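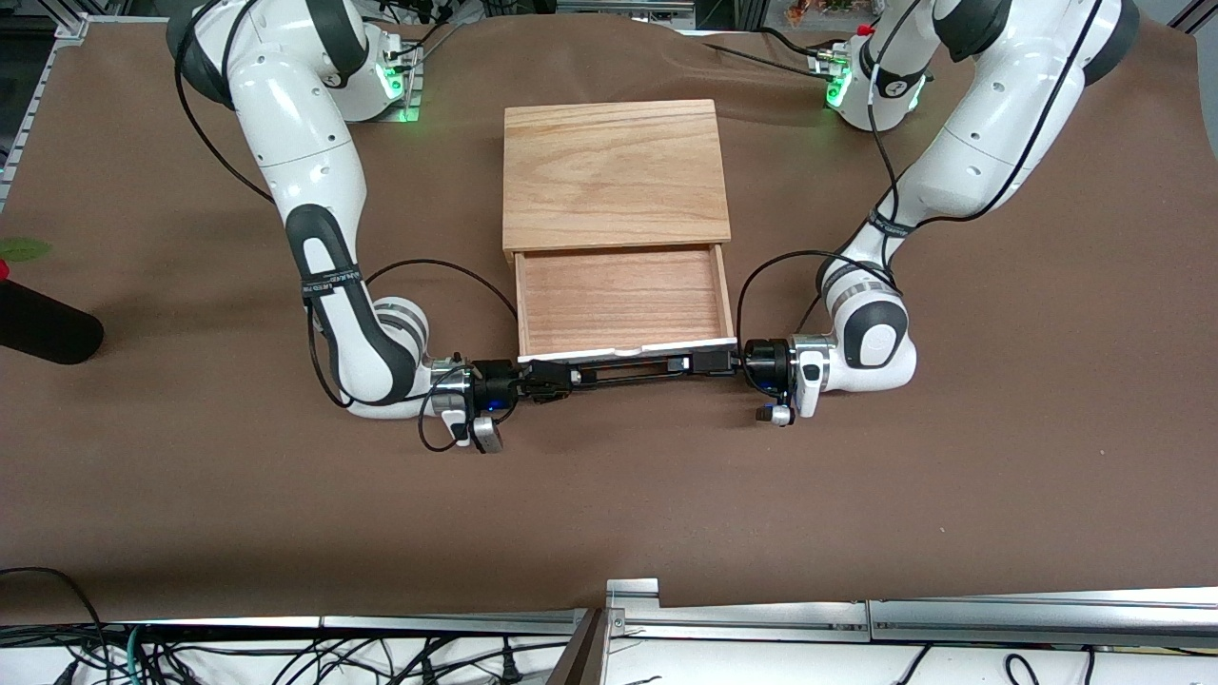
Posted by the Working Practices Group, Pearce Building, Dornness

Come and help us write the rules for two-armed robots

We are putting together a plain guide to good practice for people who work beside robot arms, and we would dearly like your help with it. Skuvby has been running two-arm benches for a while now, with jobs such as holding a long part at both ends in front of an open drawer, and the house rules have grown up rather higgledy-piggledy (there are 61 of them at the last tidy-up, and a few disagree with each other!).

We're looking for people who set up, supervise or clean round machines like these, whether that is your whole job or a small corner of it. You would read our draft, called Plokier, and then join us for 2 afternoon sessions in December, starting at 2 pm, to talk through cable runs, reach limits, who may restart an arm and when. No programming needed, and beginners are very welcome.

Travel within the county is paid, and there will be soup. To put your name down, ring the Dornness desk on extension 783 and tell us a little about your work.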